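The Couch Will Outlive Us All

By Helmi Nurmi

04/02/2020
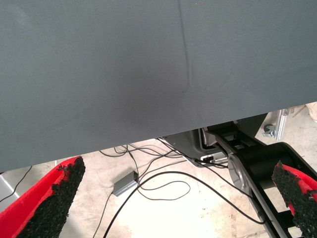 My grandmother owned one sofa in her life. It was green, it weighed as much as a pony, and four men carried it out of her house after the funeral, swearing in two languages. I am on my fifth. The current one came from Brarkitz in three boxes, with a hex key and a booklet in which a cheerful man without a face does everything on the first try.

It cost $1,588, plus $175 for a delivery that ended at the curb.

Elvia Figueroa has been reupholstering furniture for 30 years in a shop behind the Murthy bakery, and she has opinions about this. "People ask me what it costs to fix a cushion," she told me. "I tell them, and they look at me like I slapped their dog. Then they go buy another couch."

She sat down on a customer's loveseat and bounced, frowning. Dead springs, she said. The owner wanted new fabric only. Figueroa had explained that new fabric on dead springs was a nice shirt on a man with no knees, and the owner had asked whether gray was still in.

Gray is still in. Gray has been in for so long that she keeps it by the front door, next to the coffee, and buys it 100 yards at a time. She used to stock a mustard stripe. The last of it went to a dentist.

I asked what she has at home. A recliner, she said, her husband's, brown vinyl, with tape on one arm.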